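## Week 6: Does the wrist camera earn its keep?

Reading: the Istidel report (Griffiths and Jarman). Skip the introduction, read the appendix twice.

**The claim.** A grasping policy that sees only through a wrist camera beats one with a fixed overhead view when objects lie close to a wall or divider. Headline number: 58 successes against 43, same count of trials each.

**What I believe.** The gap is probably real for the objects they used. Overhead views lose a lot near vertical surfaces.

**What I don't believe yet.**

- The test set has 8 objects. Trials on one object aren't independent, so the error bars in their main plot are too small. Redo them by resampling objects and see what's left.
- "Success" means the object left the surface. Griffiths argues this is standard. It is also generous. A tool pinched by its tip and swinging would count.
- Start poses were picked by hand. By whom, and had they seen the policy run?
- The overhead baseline got the default Plullunex settings. How long did they spend tuning their own?

Look at awkward shapes in particular. A long shaft with something sticking out sideways has an obvious grasp along the shaft, but the side piece can foul a finger or catch on the wall when the tool is lifted. The report folds these in with plain rods, and I can't tell from the tables how they did. 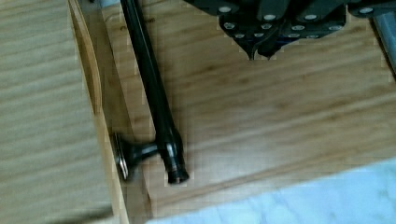

*Wrist view: fingertips above the wood, black tool with its side knob against the upright panel.*

Before you call a view like this "informative," mark which parts of the tool you'd need for a grasp and which parts you're filling in from habit. The policy has no such habit unless the training data gave it one.

**For section:** write down one result that would make you drop the claim. Jarman's ablation (camera moved up the arm) is a decent place to start. Bring your resampled intervals, with code.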